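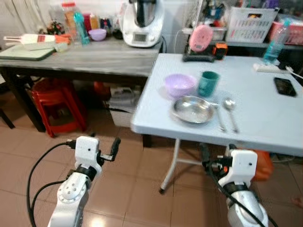
Folding tables: loading, leveling and place settings

The shared kitchen at Resa now uses folding tables for the midday meal, and several readers have asked how they should be set up. The notes below were compiled by Châu Phan for the Stirov and Đàm sites and apply to any light table with angled metal legs.

Height. Set the top at 739 mm from the floor for seated use. The upper position, 769 mm, is for standing prep only and should be returned to the lower one before the meal. Measure at all 4 corners with a tape. On tile, a leg foot that lands on a grout line can leave one corner low by a few millimeters. Move the table sideways until each foot sits on the face of a tile, then measure again.

Opening. Unfold the legs fully and press down on each brace until it locks. Do not pull an open table by its top edge. Lift from both ends.

Place setting. One setting consists of a shallow stainless steel plate, a fork, a spoon, a bowl and a cup. The plate goes close to the front edge. Fork and spoon lie together to the right of it, handles toward the diner. The bowl goes behind the plate with the cup beside it. Plastic bowls and cups in any color are acceptable; matching sets are no longer required. Allow 400 mm of table edge per setting. Sites that seat people on both long sides should offset the settings so that bowls do not meet in the middle.

Power strips. A strip on a dining table stays at the back edge, with its cable leaving toward the nearest side. Water bottles are kept capped when a strip is on the same surface. Phones may stay on the table but should be clear of the cutlery.

Appliances. Food processors and similar machines are used on the fixed table, never on a folding one, which flexes under vibration. Coil any spare cord on the tabletop so that it does not hang over the edge. Cutting boards stay on the same table as the processor. Spray bottles are stored upright and away from boards; wipe the board down if one has been resting there.

Shelf. The kitchen scale and tape measure are kept on the shelf. Baskets and lidded boxes go behind or beside them, with small items grouped in open containers. Please return the tape after checking heights, as the Đàm site is currently without one.

Replacement feet for the folding legs can be ordered through Peteo until the end of August. State the leg diameter on the request. Orders without it will be sent back.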